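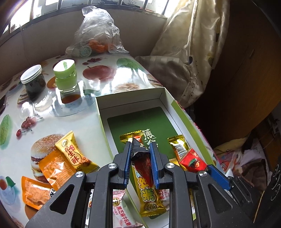
Retlow Snack Wrapper Text

README, third attempt. The first was too short and the second was mostly complaints.

What it is

Retlow is a collection of the words printed on sweet and snack wrappers, typed out by hand, with English translations where the original is in something else. It holds 2,000 wrappers. Most are Chinese, a good number are Polish, and there is a small Portuguese corner that exists because Haiyan Yin went on holiday and came back with a suitcase that rattled.

It is text only. If you came for a picture set, you want a different one, and we wish you luck with the shiny foil.

Why bother

Wrappers are where a language goes to be squeezed. A maker has a few square centimetres in which to name the thing, praise the thing, list what is in it, warn you about nuts and tell you where to put the rubbish. The grammar suffers in ways that are interesting if you study short text, and funny if you don't. Ordinary translation software tends to render "crisp and fragrant" as something you would say about a shirt.

What's in the folder

wrappers.csv – one row per wrapper
lines.csv – one row per printed line, joined to the first file by wrapper_id
slogans.csv – the praise on its own, for people who only want the praise
notes.txt – arguments, preserved

Columns in wrappers.csv

wrapper_id: a number. The gaps are duplicates we removed and don't want back.
lang: main language of the wrapper. Where two share the space equally we put the one in bigger letters.
kind: boiled, chewy, chocolate, nut, seed, wafer, jelly, other. "Other" is mostly dried plum.
net_weight_g: as printed. Blank if it was on the outer bag and the outer bag had gone.
claim: any boast about health, tradition or somebody's grandmother, copied as it stands.
translator: HY or DF.
confidence: 1 to 3. A 3 means both translators agreed. A 1 means one of them left the room.

How it was made

Wrappers were flattened under a dictionary, typed up by one person and checked by the other. Haiyan did most of the typing. Deming Fu did most of the checking and all of the sighing. Traditional and simplified characters are kept as printed, including where a wrapper uses both, which happens more than you would think and usually in the slogan.

Line breaks follow the wrapper. We did try joining broken lines back into sentences and gave up after 48 wrappers, having fallen out over whether a peanut brittle was being described or addressed.

Translations aim to be plain. Puns are translated for sense with "pun" in the notes column. Rhymes are not attempted. Version 2 attempted them and has been withdrawn.

Known problems

Lunar New Year assortments are over-represented, so the word for luck turns up far more often than it would in a fair sample of anything.

Best-before dates were left out. They were smudged or in the seam, and occasionally alarming.

Ingredients lists are complete for 90 per cent of rows. The rest were printed in yellow on gold by someone who did not want them read.

Six wafers are marked as jelly. We know which six and will fix them in the September release, as promised in the last two.

The Polish rows were checked by a single reader, so treat a confidence of 3 there as a 2 in a good mood.

Please don't

Use the ingredients to decide whether something is safe to eat. Recipes change, our typing is human, and the file says nothing about what else was made in the same factory.

Use the claims column as health advice. One row says a ginger chew will improve your standing with relatives.

Loading it

Everything is UTF-8, comma separated, with quotes around any field that might contain a comma. If Excel shows you a row of question marks, import the file through the data menu instead of double-clicking it. We get this email a lot.

Licence and thanks

Our translations and notes are free to reuse with credit to the Retlow project. The printed words belong to whoever wrote them. The splitting script was borrowed from Famen and still has its old name in the help text.

Corrections go in the issue tracker, with the wrapper_id please. Deming reads these in the evening and will reply once he has checked the dictionary.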